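4.2 Patterned surroundings and the plain object

I should say up front that I came to this part of the study by accident. I had been working on how people furnish the small spaces where they do close handwork – sewing corners, model benches, the end of the kitchen table that never gets used for eating – and I kept noticing how many of those spaces were covered in pattern. Florals, stripes, leaves, more florals. My first instinct was that all of this must make it harder to find things. If you drop a pale button on a busy cloth, good luck to you! So I wanted to know whether the people who worked on patterned surfaces felt the same way, and what they did about it.

We visited 30 households and workrooms in Hundbridge and Kneath between January and the end of the summer. In each one I asked the same opening question, which was simply "What is this table covered with, and who picked it?" You would be amazed how long people can talk about a tablecloth. One interview in Kneath ran well past lunch and we never got beyond the oilcloth.

The interviews sorted themselves fairly quickly into two camps. The first camp thought of the cover as protection and nothing else. They had used whatever was in the closet, often an old curtain or a length of leftover dress fabric, and they had more or less stopped seeing it. The second camp had chosen the cloth to go with the walls, or to fight with the walls, and they had a lot to say about it. I expected the second camp to be smaller. It was bigger, and it included several people who told me in the first five minutes that they didn't care about decorating.

What both camps shared was a habit I have started calling the loud piece. On a patterned table, people like the thing they are handling to be one flat, strong color. A bright pincushion, a red tin lid, a solid blue cutting template. The shape matters too, but less than I thought it would. Participants said they could find an odd outline easily enough on a plain cloth, while on a leafy one they went by color first and only then by edge. Figure 8 gives the combination at its most typical: stripes and damask on the wall, ferns and flowers on the cloth, and a single flat shape to look for.
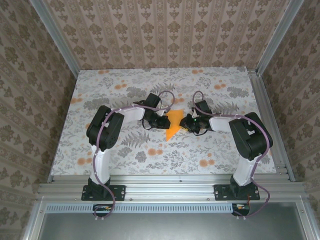
Figure 8. Orange lightning-bolt shape on white fabric with gray fern and leaf motifs and scattered orange flowers; beige wallpaper with brown damask stripes behind.

Mabli Gwilliam objected, when she read a draft of this section, that I was giving color far too much credit. In her view a single strong color only helps if the cloth doesn't already have that color in it, and plenty of florals do. Once the flowers and the object match, she argued, you are back to hunting for the outline, and a pointy shape among round blossoms is going to win every time over a round one. She also thought the size of the print mattered more than anything I had measured, and that I ought to have asked people to bring out their second-best tablecloth as well.

I think she is right about the matching, and I went back through my notes with that in mind. The Figure 8 pairing is a nice case for her side, with orange in the print and orange in the piece. When I phoned a few participants again, those with a matching color in their cloth did talk more about corners and points. One quilter told me she cuts her templates with a deliberate spike on one side for exactly this purpose – she had never mentioned it the first time around, and I had never asked.

The size of the print is harder. Our sample had very few small, dense patterns, mostly because the shop in Woltau where so many people had bought their fabric carried large leaves and not much else for several years running. I would love to say something firm about sprigs and tiny checks, but I can't. We do have a handful of remarks from people who had switched from a small print to a large one, and they liked having bits of plain background between the leaves to set things down on. "Parking spots," one man called them, and I've used the phrase ever since.

The walls came up much less than the tables. Most participants said they hardly looked at the wallpaper while working, though several were firm that it made the corner feel like a room. A couple had papered three sides of an alcove and left the rest of the house plain. I did not find any sign that a busy wall bothered people once their hands were full, but I only asked about it in the later visits, so please treat this as a hunch. Section 4.3 takes up lighting, where the walls turned out to matter quite a bit more.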